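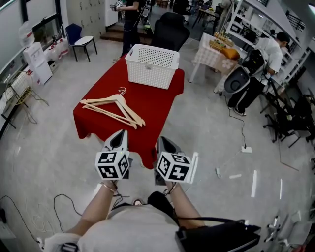 *Page last changed: December, 4:10 p.m.*

**Ticket 651: Spare finger sets and replacement planning, hand-held grippers**

Status: Open, awaiting budget approval
Submitted by: Boglárka Kocsis, Equipment Planning
Supplier: Hollonen
Cost center: Pravulberg workshop

**Reported issue**

Operators at the hanger and basket station report that finger pads are wearing faster than the current budget allows. The equipment plan provides for one spare set per gripper per year. The stock on hand has been used, and a further order cannot be placed under the present purchase order.

**Log entry 1**

The supplier was asked to confirm whether pads may be ordered separately from the finger frame. Hollonen replied that pads and frames carry separate part numbers. The quoted price is $52 per pair of pads and $303 per complete finger assembly. Purchasing had been ordering complete assemblies in every case.

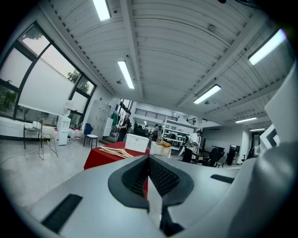 *Photo: Equipment Planning, Pravulberg*

**Log entry 2**

Pads were replaced on 2 grippers using the remaining stock. The frames were inspected and found fit for further use. Operators are requested to report a torn mesh surface or a loose pad edge before the start of a shift, and to record the gripper number on the wear sheet.

**Log entry 3**

Jakab submitted a competing quotation for compatible pads. The unit price is lower, but delivery is longer and the offer does not state a warranty. The quotation has been filed and no order will be placed until a sample has been tested on the hanger task.

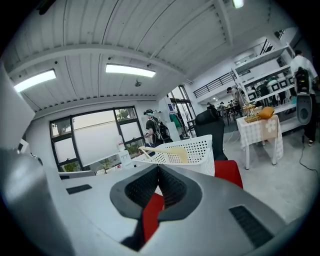

The test should also include the perforated basket, as its rim places a different load on the pads. Results are to be entered in the Cuneck asset register under this ticket number.

**Requested action**

1. Amend the purchase order so that pads may be bought without frames.
2. Move the unspent frame allowance to consumables.
3. Confirm the reorder level with the workshop.

**Pending**

Finance has asked for the wear sheets before approving item 2. The sheets are due by noon on Sunday.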